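Echo in hired room driving us mad, cheap fixes??
Posted in Home & Building > Noise and acoustics
Sun 6 July

Lesia Bilyk
Hi all, hoping someone's been through this. I run a conversation class (English for newcomers, mostly older) and we've moved out of the old Bunell St place into a ground floor room at Omside. Lovely and bright, heaps of parking, cheaper. But the noise. White walls, hard grey floor, a big marble-look tabletop, every word comes back at you. Once a few tables get chatting it's just soup. Two of mine wear hearing aids and one has basically stopped coming.

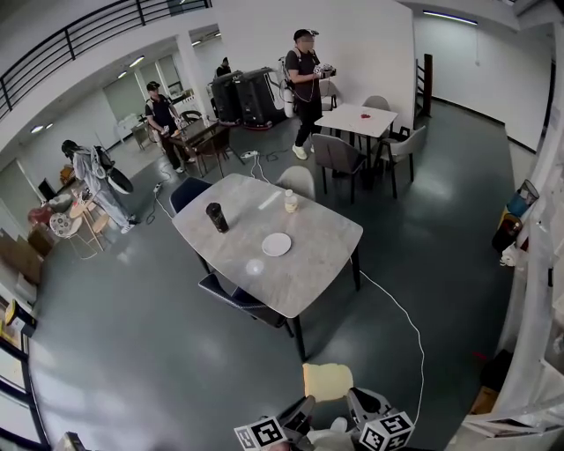
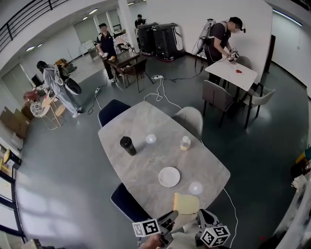

What we've tried so far
- Rug from my own lounge room. Under one table. Did nothing that I could hear.
- Splitting into smaller groups. Better for about half of the class, then everyone talks over everyone again.
- Closing the blinds. Nope.
- Felt pads on the chair legs. That did stop the scraping, so worth it for that at least.

What we can't do
No screws, no glue on the walls, lease says so and the agent (Fernier) is strict. Whatever goes up has to come down. Other groups use the room too so ideally stuff that can live in a cupboard. The cupboard is not big.

We got one quote for proper ceiling panels, $1,826 plus fitting, and Fernier would have to approve it. Not happening this year. I've got $209 left in the kitty after February's excursion and I'd rather not spend all of it.

So - is there anything that works in that range? Foam? Curtains? Somebody told me egg cartons. Please don't say move, we just moved.

Posted replies: 3, sorted by most helpful

Danylo Pylypenko
Not egg cartons. They do nearly nothing for speech and they're a fire worry.

Couple of things, typing this on my break so sorry if its messy.

One rug won't do it. You need a decent area of something soft and THICK, and it wants to be on the walls near where people are talking. Floor helps less than you'd think for voices, though carpet is great for chair noise.

With no fixings I'd go freestanding. Old clothes racks (the rolling kind, op shop) with a doona or heavy moving blanket pegged over. Moving blankets are cheap, get the quilted ones, double them over. Put one rack a bit out from the wall, not flat against it, the gap helps. Two racks on two walls that meet in a corner, so you don't have two bare walls staring at each other. Then see. Clap your hands before and after, if the zingy bit after the clap has gone shorter you're winning.

Racks fold down or roll into a corner. Blankets roll up.

Cheap foam tiles, the thin ones - skip them. They take off the very top end and leave the boom, room ends up sounding dull and still muddy.

Also tablecloths. Sounds silly but cups and pens and elbows on a hard top make a racket. Anything with a felty backing. We did that at the Dmytriv rooms for a chess night and the clatter dropped straight away. The talking didn't, mind you. Just the clatter.

Oh and for your hearing aid people: seat them with their backs to the soft stuff, and close to whoever's speaking. Distance matters more than anything else on this list. Half the distance and the voice comes through much clearer over the echo.

Ihor Hordiienko
curtains. big heavy ones. we had same problem in our shop and put curtains, fixed

Lesia Bilyk
Ihor what did you hang them off? We can't drill.

Ihor Hordiienko
oh we drilled

Nilton Valderrama
Agree with Danylo mostly. Would add, ask Fernier in writing if you can use a tension pole in the window recess. Ours was strict about screws but said yes to poles, no marks. Took them 10 days to reply so ask now.

Check what the fabric is before you hang a lot of it in a public room. Some landlords want it flame rated, and a rated blanket costs more - I paid $40 each for mine, secondhand.

For the class itself, try pushing the groups out to the corners and leaving the middle alone. And stagger it, half reading quietly while the other half talks, then swap. Costs nothing.

Lesia Bilyk
Thanks both! Found one rolling rack at the op shop already, Szymon Kwiatkowski from my Thursday group has a ute and is picking up a second. Emailed Fernier re the pole. Tablecloths next week, wil report back on the clap test.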